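4장. 공개 시연 준비와 진행

이 장은 Himance 양팔 로봇을 방문객 앞에서 시연할 때 필요한 준비와 진행 순서를 다룹니다. 설치와 초기 보정은 2장을, 팔 관절의 정기 점검은 7장을 참조하십시오. 시연은 시뮬레이션 화면만 쓰는 방식과 실제 로봇을 함께 움직이는 방식으로 나뉩니다. 처음 운영하는 담당자는 시뮬레이션 방식부터 진행하십시오.

4.1 시연 공간 준비

1. 로봇 받침대를 바닥 표시선에 맞추고 바퀴 네 개를 모두 잠급니다.
2. 로봇 어깨 중심에서 관람선까지 3000mm 이상을 확보합니다. Fivcombe 전시실처럼 벽면 기둥이 있는 공간에서는 기둥 안쪽 면을 기준으로 다시 잽니다.
3. 비상정지 버튼을 운영자 자리와 관람선 옆에 하나씩 둡니다. 두 버튼을 차례로 눌러 팔 전원이 끊기는지 확인한 뒤 해제합니다.
4. 대형 화면을 운영 컴퓨터의 두 번째 출력에 연결합니다. 화면 복제는 사용하지 않습니다.
5. 전원 케이블은 로봇 뒤쪽으로 빼고 덮개를 씌웁니다. 통로를 가로지르는 케이블이 있으면 시연을 시작하지 마십시오.

주의: 팔 전원이 켜져 있는 동안에는 안내 담당자도 관람선 안으로 들어갈 수 없습니다. 물체를 다시 놓아야 할 때는 먼저 팔 전원을 끄십시오.

4.2 프로그램 시작

1. 운영 컴퓨터에서 Endale 제어판을 엽니다.
2. 연결 대상에서 '시뮬레이션'을 선택합니다. 실제 로봇을 선택하면 제어판 위쪽 띠가 주황색으로 바뀝니다.
3. 포트 번호에 2973을 입력하고 '연결'을 누릅니다. 30초 안에 연결되지 않으면 취소하고 Ito 서버를 다시 시작합니다.
4. '시연용' 프로필을 불러옵니다. 이 프로필은 손끝 속도를 초당 500mm로 제한합니다.
5. '대기 자세'를 누르고 동작이 끝날 때까지 기다립니다.

참고: 이전 방문단이 쓰던 장면이 남아 있을 수 있습니다. 방문단이 바뀔 때마다 '장면 초기화'를 실행하십시오. 초기화하면 저장하지 않은 물체 배치는 사라집니다.

4.3 화면 확인

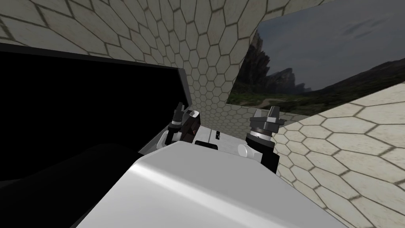

시점은 제어판 오른쪽의 '시점' 메뉴에서 바꿉니다. 시연 전에는 로봇 몸체 쪽에서 두 팔 끝을 바라보는 시점으로 그리퍼 상태를 확인합니다. 흰 몸체 너머로 그리퍼 두 개가 나란히 위를 향하고 손가락 사이에 물체가 없으면 다음 단계로 넘어갑니다. 두 그리퍼의 크기가 다르게 보이는 것은 시점과의 거리 때문이므로 배율을 조정하지 마십시오. 육각 타일 벽과 오른쪽의 풍경 배경은 바꾸지 않아도 됩니다.

화면이 끊기면 '표시' 메뉴에서 그림자 품질을 한 단계 낮춥니다. 그래도 끊기면 기록 기능을 끄고 다시 확인하십시오.

4.4 방문객 앞에서 진행

1. 안내 담당자가 관람선의 위치와 비상정지 버튼을 먼저 설명합니다.
2. 운영자가 '왼팔 들기', '오른팔 들기', '양팔 집기' 순서로 실행합니다.
3. 방문객이 조작을 원하면 시뮬레이션 상태에서만 조종기를 건넵니다. 한 번에 한 명씩 조작합니다.
4. 실제 로봇으로 전환할 때는 조종기를 회수하고 팔 전원을 켠다고 소리 내어 알립니다.
5. 동작 중 이상한 소리가 나거나 팔이 떨리면 바로 비상정지 버튼을 누릅니다. 원인을 확인할 때까지 재시작하지 마십시오.

4.5 종료

1. '대기 자세'를 실행하고 팔이 멈춘 것을 확인합니다.
2. 팔 전원, 제어판, 서버 순으로 끕니다.
3. 조종기를 충전대에 꽂고 사용 기록지에 시작 시각과 종료 시각을 적습니다. 비상정지를 사용했다면 그때 실행 중이던 동작 이름도 함께 적습니다.

오후에 시연이 이어지는 경우 서버는 켜 두어도 되지만 팔 전원은 반드시 끄십시오.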